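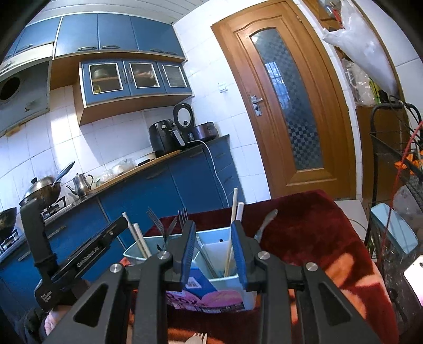

Workshop notebook, Tevby kitchen room
December, entry 19
Kept by Hauke Frerichs

Work on the table setting resumed at 2:50 p.m. The purpose of the session was to settle how the tableware is to be stored between meals, the drawer arrangement having been set aside last month.

Forks are to stand in the light blue caddy with the tines up. The four forks are readily told apart from the spoon in this position, and the drawer tray did not allow this. The long chopsticks rise well above the rim and should be lifted out first. The white metal pair leans to the left side and is to remain there. Knife and spoon share what room is left - acceptable for now, though a second caddy has been requested from Stondico under order 243.

The red velvet cloth is retained for the table. It marks easily and is to be brushed after each session, along the folds in particular. Gerlach has asked whether a wipeable cover would serve better. No decision was taken.

The blue box with the white flower pattern stays at the front of the caddy until the shelf list is complete. The pink package is to be entered on the same list, page 50.

Outstanding: labels for the wall cabinets, to follow the Clollotis numbering. The metal pot behind the glass keeps its present place on the wooden shelf. Colleagues are asked to return all pieces to the caddy before leaving and to initial the sheet inside the door.

Next entry: washing and drying order.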